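Shop notebook, March, school band and choir work
Winent clarinets, Konville trombone slides, riser squeak

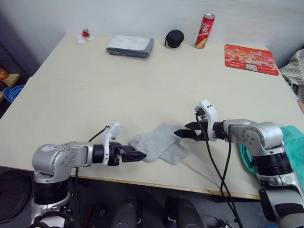
Light gray sock on the cream table, both arms over it.

Picked up the Winent clarinets from the band hall before first period. They came in one plastic tub with the tags tied on, a big improvement over the fall when the tags were loose in the bottom. Contest music is already in the folders and the director would like everything back before spring break, the bass clarinet first.

Bass clarinet. Complaint on the tag says "low notes don't come out." Put the leak light down the lower joint and the low E flat pad was seating on the back edge only. The key had been pushed down toward the body, most likely from being put together with a hand around the keys. Bent the arm back a little at a time, checked with the light after each try, then floated the pad. Still a thin line of light at the front. Pulled the pad, cleaned the old shellac out of the cup, put in a new one from the Lultton box and heated it level. Closed all the way around with light finger pressure. The register mechanism was sticky as well. Took the rod out, wiped it down, a drop of key oil, back together. Plays down to the bottom now, stuffy on the throat B flat like every school bass clarinet I have had on the bench.

Neck cork on the same horn was glued over an older cork. Scraped both off. New sheet cork, contact cement on both faces, left it to tack up while I did the next one. Sanded to fit. Please don't let anyone put petroleum jelly on it. I put a tube of cork grease in the case.

Soprano clarinets. Mostly ordinary stuff. Notes by tag color because the numbers on two of them have been rubbed off:

Red tag. Bridge key bent, so the one-and-one B flat won't speak. Straightened. The bridge cork was missing, cut a new piece. Done.

Blue tag. Left-hand C sharp pad torn. Replaced with an 11 mm from the Lultton box. Their 11 runs thinner than what we used before and I had to build up more shellac behind it to get the height right. If we reorder, look at the thickness and not only at the diameter. Done.

Yellow tag. Crack in the upper joint tenon, plastic body. Glued it once last year according to the card, and it has opened up again at the same place. I can glue it a second time but I would not send it to contest. Wrote "needs new joint, call first" on the card and set it on the top shelf. Do not send this one back with the others.

Green tag. Nothing wrong that I can find. Played it through all the registers, no leaks on the light. Reed in the case was chipped and the ligature was on upside down. Put in a new reed and left a note. No charge for this one please.

White tag. Side B flat spring had jumped off its hook. Put it back. Middle joint cork compressed, heated it gently to swell it and it holds for now. It will want a new cork over the summer.

Konville trombones. These came over with the choir van since it was headed this way. Slides all slow. Same routine on each: strip the old cream with a rag and rod, look down the outer tubes against the window, check the inner tubes on the flat plate for being parallel, clean, new cream, water. The first of them was only dirty. The second has a dent on the lower outer tube, just above the crook. Rolled it out on the mandrel. It took several passes and there is still a small mark in the lacquer, but the slide drops on its own weight now. Told the school the mark will stay.

The third is out of alignment. Inner tubes are spread at the bottom. I corrected it by hand over the bench block and it came close, then spent around 30 minutes chasing the last bit of drag in the outer positions. Better, not great. My guess is the hand slide brace was resoldered at some point with the tubes under tension, because there is a second ring of solder showing at the joint. The right fix is to unsolder the brace, let everything relax, and put it back. Did not do that today. Asked whether they have a spare for contest and am waiting on the answer.

Reminder for whoever does slides next: the good rod has a burr on the eye. Wrap it all the way over the end. I filed it down but I can still feel it with a fingernail.

Riser squeak. Went over to Konville, room 121, at lunchtime for the choir risers. They sing in there and also record the audition tracks in there, and the squeak is on every take. The complaint was "back row, left," and it was in fact the middle section, tall step. You only hear it in the back left because the sound comes off the corner. Found it by stepping slowly from one end to the other with my weight on the front edge, then again on the back edge. On the back edge it squeaks going down and again coming up.

The deck is rubbing on the steel frame where the carpet strip has worn through. Two of the deck bolts were loose, enough to turn with fingers. Tightened those first and the noise got quieter but didn't go away. Took the deck off, cut new strips out of the felt we keep for piano work and laid them along the frame rail where it rubs. Used the spray adhesive, thin. Put the deck back with lock washers on all the bolts. No squeak at first try. Walked the whole thing twice and then bounced on it. Quiet.

While I was there I checked the folding latches. One on the end section doesn't click by itself, it needs a push with a foot. It does hold once it is in. I taped a strip of orange tape next to it and told the choir room to push that latch every time they set up, and to keep the small singers off that end until we swap it. Latch needs to be ordered. Took the old part number off the underside and it is on the order sheet.

Also got asked about the piano in there. The A above middle C has a beat in it, one string of the unison has dropped. Touched up that unison with the mute and hammer and left the rest alone. The whole piano is flat, more in the top than in the middle, and if they are going to use it under the audition recordings it should get a real tuning and a pitch raise. The room has been swinging with the heat on and off. I would wait until the building settles down after the break, unless the recordings are due before then, in which case do it now and plan on it again in the summer. Wrote both options on the slip and let them pick.

Back at the bench in the afternoon. Started on the Lu practice chimes. These are the small set that goes back and forth between the two schools. The clappers on the low ones are hard and give a click before the tone. Tried moving the adjustment to the softest setting, no real change on the lowest. The rubber has a flat spot worn into it. Turned the head so a fresh side hits and the click went away. Did the same for its neighbors. On one of the high ones the screw is stripped and I could only get it snug with a bit of thread in the hole. Mark it as a temporary fix. The case foam has gone crumbly and leaves black dust on the handles, so wipe them before they go out. New foam can be cut from the sheet behind the cymbal stands.

Prices. Do not use last year's card for pads, the Lultton price went up and I have penciled the new ones in the margin. Slides stay the same. Riser call goes on the choir account and not on the band account, we mixed those up last time and had to redo the bill.

Still open:
Yellow tag clarinet, waiting on a call about the joint.
Third Konville trombone, brace.
Riser latch on order.
Piano, waiting on their choice.
Lu chimes, foam and the stripped screw.
Winent tub goes back with the bass clarinet on top, case latches facing up. The left latch on that case pops if it rides on its side.

Supplies running low: sheet cork in the thinner size, key oil, slide cream, orange tape. Plenty of shellac. The felt I used for the riser was the last long piece, so put that on the list too. The short offcuts are in the drawer under the leak light and are fine for key work.

Swept up, mandrels wiped and back on the rack. Torch off at the tank.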